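An afternoon at the Cliltham open day

I drove over to Cliltham on Wednesday to see the robot arms at Grostudard. They open the workshop to the public every June and I had missed it before. Entry was free, parking was 6 dollars.

Rianne Van Dijk ran the small-parts table. The task was sorting: a divided tray, rolls of tape, a snack in a wrapper, and two arms working from either side.

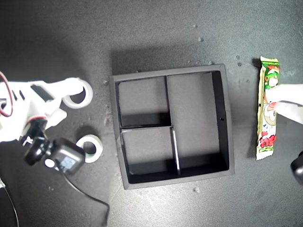

The tray with its dividers, and an arm on each side.

She said they picked the wrapped snack for its shiny, crinkly surface. Tape is stiff and keeps its shape. A wrapper bends, and if you squeeze too hard you have crumbs.
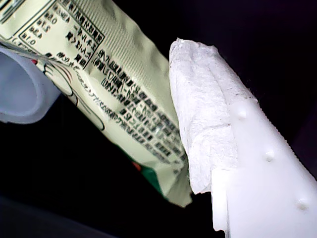

What goes on the table

Everything is small enough to hold in one hand. I liked that it was ordinary stuff — things I have in my kitchen drawer. The tape comes in more than one size, so the same grip won't always do.
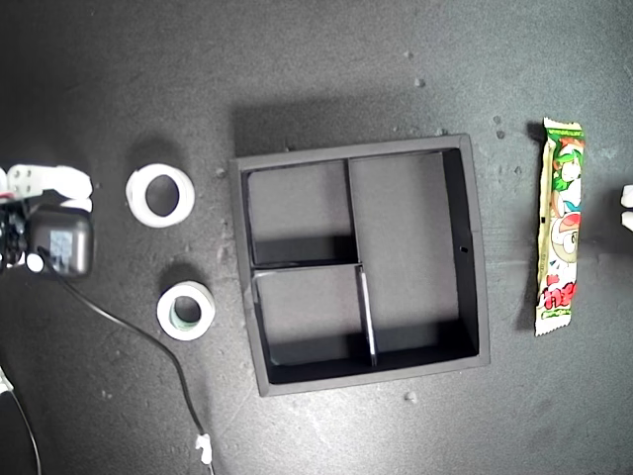 Two rolls of tape on the left, the snack bar on the right.

I asked how often it goes right. Rianne told me 95 percent on their good days, over 1000 tries, and less when they change the lighting. The arms are slower than I expected. I stayed for 3 rounds and then went to find coffee.

The tape interested me most. A roll can be pinched from the outside or picked up through the hole, and I hadn't thought of the second way.

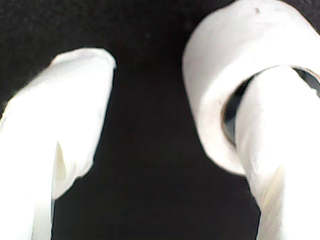 Geert Verschueren thought the hole was the easy part and that letting go in the right compartment was much harder. He would rather see them spend next year on that. I told him I'd go back and look.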